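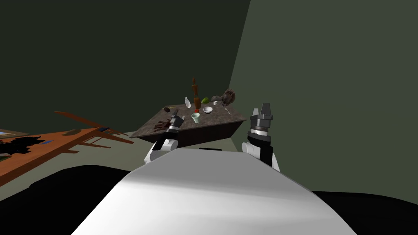 2 min read

The canteen at our Shehu site is due to get a two-armed machine for clearing worktops, supplied by Avura. Before it arrives, every clearing job is run in simulation, and the runs are checked by the people who currently do the clearing. I maintain the job definitions. These are my notes on what has changed so far, mostly for my own use.

The first change is vocabulary. Kitchen staff used to hand over a shift with phrases like "give the end counter a once-over". The planner can't use that. We now have 56 written jobs, each with a start state, an end state and a stop condition. Writing them took most of March, and the staff wrote the useful parts. My drafts had the crockery moved before the loose food. Theirs didn't, and theirs were kept.
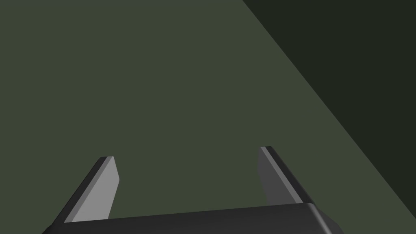
Fovbridge Catering Systems, Shehu site

The second change is where the time goes. A reviewer replays a run in Siver, marks the point at which they would have done something different, and writes a short comment. A review slot is 9 minutes. It was meant to be shorter, but people kept stopping the replay to argue about grip height, and the arguments were worth having.

Review is rostered as work, with the hours taken out of clearing. This was not in the original plan. For the first few weeks it was done at the end of the shift, and the comments from those weeks are thin. I have thrown most of them away.

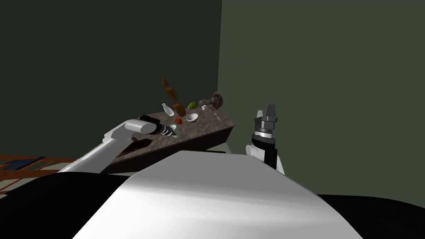
Job definitions fail most often on the question of which arm does what. A person clearing a counter uses both hands without deciding to. Our jobs have to assign each object to an arm, and the assignment leaves one side waiting: the left gripper is in beside the pale green glass while the right one points at the ceiling, open and empty. The reviewers flag this as wasted time. I have left it alone for now – two arms over one crowded counter need clearance rules that we have not written.
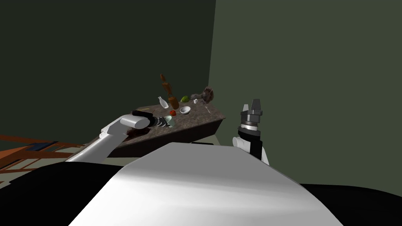
One of the reviewers asked me whether the job sheets would still carry the kitchen's initials once the machine was live, or whether they would go out under Avura's name. I didn't know. I have since added an author field to the template and made it compulsory.

Pay grades are still open. Reviewing is not in anyone's contract, and the 8 people doing it are paid at the clearing rate. I have raised it twice. The next batch of runs starts on Sunday night, using the revised stop conditions for cutlery.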